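Rusari Centre for Adult Learning
Practical Skills Guidance Sheets

Setting up a wire basket for small supplies at a shared worktable

Issued 29/08/2018. Prepared by Myung-ja Min and Ye-rin Heo.

This sheet applies to all worktables in the craft and repair rooms. It explains how to prepare a black open-topped basket for tape, glue and other small supplies. Tables without a basket may request one from the stores office, extension 3434.

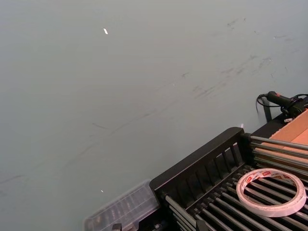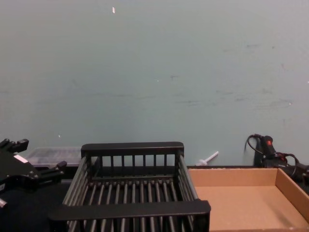 Worktable basket with barred floor, against a painted wall.

Before you begin

You will need one basket, a sheet of stiff card, a pair of scissors, a damp cloth and a dry cloth. Members who share a table should agree beforehand which supplies are to be kept at hand and which are to be returned to the cupboard.

Step 1. Clear the basket
Take out anything left in it and place it on the table. Rolls of tape are easily overlooked when they lie flat on the bars, so please check the corners.

Step 2. Clean the bars
Wipe along the length of the bars with the damp cloth, then between them. Turn the basket over and repeat. Finish with the dry cloth and leave it to stand until no moisture remains. Adhesive residue should be removed with warm soapy water. Solvents are not permitted in the teaching rooms.

Step 3. Fit a liner
Pens, needles and loose blades will fall through an open floor. Measure the inside of the basket and cut the card slightly smaller on each side. Tables used only for larger items may omit the liner.

Step 4. Place the basket
Set it squarely on the table with a rail facing the user. Leave enough space behind it for a lidded box, and do not push it hard against the wall - scuffed paintwork has to be reported and made good.

Step 5. Return the supplies
Tape should be laid flat, with the loose end folded under by 18 mm so that it can be found again. Double-sided tape is kept apart from paper goods. Glue is stored upright in a jar. The combined weight should not exceed 300 g where the basket is carried between rooms.

Care and inspection

Liners are replaced each March, or sooner if they are torn or stained. Bent bars should be reported to Tae-yang Cha in the stores office. Please do not attempt to straighten them by hand.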